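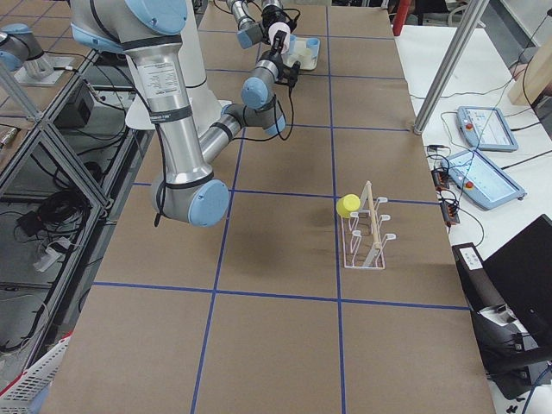

Drafting a Prisoner Transfer Agreement: Group Project Report
Partington College, International Relations and Law, second year
Group members: Elif Naz Tokgöz, Hendrik Venter, Nazmiye Karaca, Joaquim Leitão
Supervisor: Marcelle Rolland

1. Purpose

The project asked us to negotiate and draft a bilateral agreement on the transfer of sentenced persons between the two states in the course file, Stunov and Zurlow. A transfer agreement covers people who have already been convicted and are serving a sentence abroad. It lets them serve the remainder in their home country. It is separate from extradition, where a person is handed over to face trial or to begin a sentence, and we kept extradition out of the draft except for one article that says the agreement does not affect it.

We were marked on the final text, on the negotiation record and on this report.

2. Background to the file

Stunov is a labour-importing state with a large foreign workforce. Zurlow sends workers there and depends on the money they send home. According to the file, a number of Zurlow nationals are in prison in Stunov, mostly for fraud, unpaid debt and drug offences. Their families have been petitioning the Zurlow foreign ministry for years. Stunov is willing to talk, but it wants cooperation on financial crime in return, and its justice ministry is worried that people sent home will be let out early.

Elif and Joaquim acted for Stunov. Hendrik and Nazmiye acted for Zurlow. Each side received a confidential instruction sheet that the other side did not see until the end.

3. Method

We held two rounds of negotiation in October. Before the first round each side wrote a position paper and exchanged it. Between the rounds all drafting was done in Droltik, the shared editor the college uses, with tracked changes left on so that the record could be handed in. The final record has 201 comments. Many of them are about punctuation and can be skipped by anyone reading it.

We used existing multilateral and bilateral agreements as models for the layout and for standard wording on notices, costs and languages. Where we took a clause over with little change, it is marked in the annex.
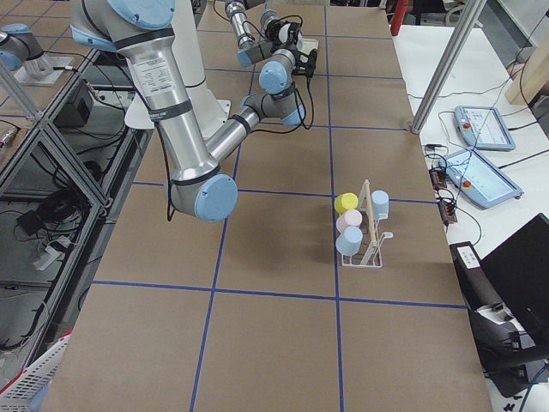
Figure 1. Robot arm over the gridded work table.

4. Main points in dispute

4.1 Consent of the prisoner

Zurlow wanted transfer to be possible only with the prisoner's written consent. Stunov's instructions allowed transfer without consent where the person was already subject to a deportation order. This took up most of the first round. We settled on consent as the rule, with a right for the prisoner to be visited by a consular officer before signing. The deportation exception was dropped in exchange for Article 9, described below.

4.2 Continued enforcement or conversion

There are two usual ways to deal with the sentence after transfer. The receiving state can continue to enforce it as it was passed, or it can convert it into a sentence under its own law. Stunov would accept only continued enforcement. Zurlow pointed out that some of the sentences were longer than the maximum under Zurlow law for the same offence. The final text provides for continued enforcement, but allows the receiving state to adapt a sentence that exceeds its own maximum. The adapted sentence has to be as close as possible to the original, and the sentencing state must be told before the transfer takes place, so it can still refuse.

4.3 Pardon and early release

Both states keep the power to pardon. Early release follows the law of the receiving state. Stunov gave this up late in the second round and got a reporting duty in return: Zurlow must notify Stunov when a transferred person is released, and give the legal basis.

4.4 Debt cases

This was the hardest part for us and we are not fully satisfied with the result. In Stunov, writing a cheque that is not honoured can lead to prison. In Zurlow it is normally a civil matter. Dual criminality would have shut these prisoners out, and they are the people the families' petitions are mainly about. Article 9 lets the two states waive dual criminality case by case. In return, Zurlow agrees to help creditors in Stunov serve court papers on debtors living in Zurlow. 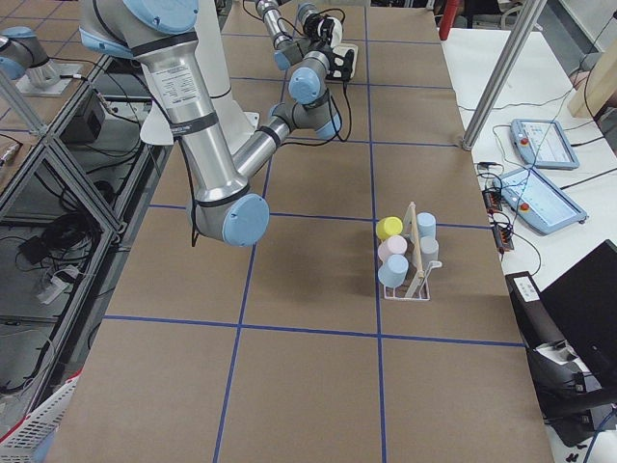 Hendrik's view is that Article 9 mixes civil and criminal matters and would be attacked in the Zurlow parliament. Elif thinks it is the only reason Stunov would sign. We left both opinions in the negotiation record.

5. Result

The final agreement runs to 1724 words without the annex. Both sides initialled it at the end of the second round. When the instruction sheets were opened, we found that Stunov had been authorized to give way on early release from the start, and that Zurlow could have accepted a minimum remaining sentence of one year. The text says six months.

6. Problems

The position papers were too long and repeated the course file. We lost a good part of the first round correcting each other on facts that were already agreed.

We used "sentencing state" and "transferring state" for the same thing in different articles. Nazmiye found this the evening before the deadline and changed it throughout. Article 14 still has the old term in its heading.

Costs were left until the last half-hour. The clause says that the receiving state pays for transport, apart from costs arising in the sentencing state's own territory. We did not discuss who pays if a prisoner falls ill and the journey has to be put off.

7. Division of work

Elif wrote Sections 4.1 and 4.4 of this report and the Stunov position paper. Joaquim kept the negotiation record and compiled the annex. Hendrik wrote Sections 4.2 and 4.3. Nazmiye wrote the Zurlow position paper, edited the agreement and put the report together. Marcelle Rolland read a draft of Section 4 and asked us to separate the debt cases from the section on consent, which we did.

Annex: text of the agreement with sources of clauses (submitted separately).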